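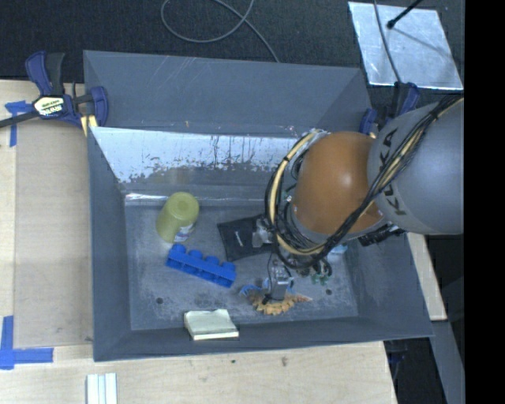

*KUKA arm over the gray bin, mixed small items, Voltdale.*

**Voltdale visit, March 10, 2022**

Quick notes before the train. Eusebio Agudelo walked us round, 11 of us, too many for the aisle. Picking cell is next to the old sorting benches. Used to be four people per shift on loose items, now two, the other pair moved to returns. No layoffs he says. Didnt get to ask the pickers alone.

What they like: less bending over bins. What they don't: waiting on it. Flat stuff and soft stuff are the headache, someone gets called over and does it by hand. One woman said her day is "all interuptions now." Wrists better though.

Pay grade for cell minders still not settled, talks in April. Ask Trodora if theirs got a bump.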